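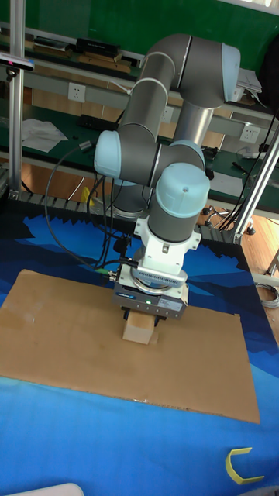
What does Holtwood teach?

Holtwood is an independent evening school of bookbinding and paper conservation for adults. Students learn to sew, case and cover books by hand, to repair torn and worn pages, and to care for family papers at home.

About the School

The school was founded by Marlene Ostermann, a trade binder who had spent her working life in library repair. Her first class had 14 students and met in the upper room of a former seed warehouse on Millet Street. The school still occupies that building and now uses all of its floors. Beca Price succeeded Mrs. Ostermann as director and continues to teach the advanced leather course each spring.

Holtwood is governed by a board and supported by tuition, private gifts and a small income from repair work accepted from the public. It does not grant degrees. Students who complete the full program receive the Holtwood Certificate, for which they must submit four finished bindings and a written record of one repair.

Our Program

Instruction is offered at three levels. The introductory course covers folding, sewing and simple cloth cases, and no experience is expected. The intermediate course, taught by Gwion Harries, turns to rounded spines, endbands and the making of protective boxes. Advanced students work in leather or in paper conservation, and are admitted after a meeting with the instructor.

Classes begin at 6:30 p.m. and are limited in size so that each student has a full bench. Tools are provided. Students in the leather course buy their own skins, and the office keeps a list of suppliers.

The Reading Room

The Clovier Collection, named for the family that gave it, holds 993 volumes on the history and practice of binding. Many are working copies with notes in the margins by earlier owners – these notes have been kept and are listed in the catalog. Nandini Thampi, librarian, receives visitors by appointment. Books do not leave the room, but students may make drawings and take measurements.

Admission and Fees

Applications for the fall term open in March. The introductory course fee is $200, payable in two parts, and includes thread, board and cloth. Reduced fees are available to applicants who write to the registrar, Tegwen Voyle, before the term begins. The school considers each request in private.

Repair work is accepted throughout the year. Owners should expect a written estimate before any work starts, and family Bibles are usually held until the end of term – the intermediate class studies their sewing.

Last updated: March

12 shares | 3 comments

Contact the Office | © Holtwood. All rights reserved. | Back to top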